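Foro Hogar y Limpieza > Orden > Cubo pequeño sobre la mesa, ¿sí o no?

tere_olm
27 de junio de 2022
Tengo una mesa blanca Deker desde marzo, acabado mate, esquinas redondeadas. Quiero que se quede despejada al terminar el día.
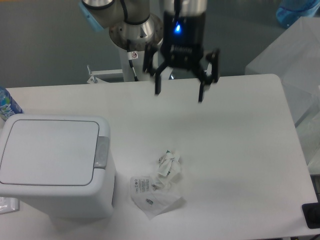
La mesa, superficie blanca mate.

Dudo si dejar encima un cubo con tapa para pañuelos y envoltorios. El mío es blanco, cuadradote, de tapa plana. Lo pondría a la izquierda.

norte133
Yo no. Un cubo va al suelo. Encima de la mesa quita sitio y acaba oliendo.

tere_olm
Solo es para papel. Si lo dejo en el suelo, el pañuelo arrugado se queda al lado del teclado hasta la noche.

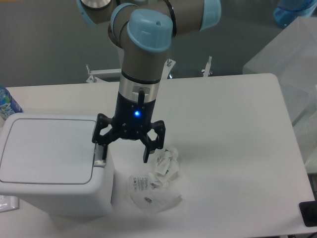
RE: Cubo pequeño sobre la mesa

pilas_y_cables
A favor del cubo. Tengo uno Grundberg de 4 litros y lo vacío cada 2 días. Mira bien los envoltorios antes de tirarlos, que se cuelan piezas pequeñas. 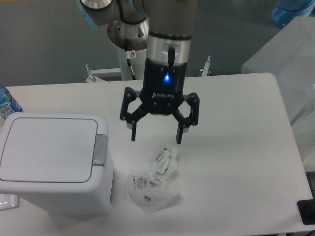
A mí se me fue así un tornillo de la lámpara y tuve que pedir otro. El papel al azul, el plástico al amarillo.

norte133
Los pañuelos usados no van al azul. En mi ayuntamiento, al resto.

pilas_y_cables
Cierto, me refería al papel limpio.

tere_olm
Pruebo una semana con el cubo arriba. ¿Con qué limpiáis el blanco mate?

norte133
Bayeta húmeda y jabón neutro. Sigo diciendo que al suelo.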